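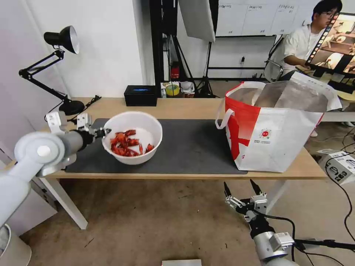

Red crayfish in a white bowl.

Dec 10, 2024

I have been home from Gedholm for weeks and I'm still going on about the crayfish supper, so it may as well go on the blog! We'd booked two nights in October, mostly for the walking, and then the woman at the guesthouse mentioned that Salehi, the little place by the harbour, did a late crayfish night. Seats for 70, and every one of them taken.

You get a bib, a heap of dill, toast, a strong cheese tart and then the crayfish, cold and salty and still in their shells. I was hopeless at first (juice up both sleeves) but the couple opposite showed me how to twist the tail off and suck the brine out before peeling, and after that there was no stopping me. And the singing! Every table had a song sheet, and I murdered all the vowels with great joy.

We walked it off next morning on the path up to Siris, 328 steps and a view right over the water. I've been trying the brine at home since, with dark beer, sugar and far more dill than seems sensible. Next batch gets crown dill if I can find any.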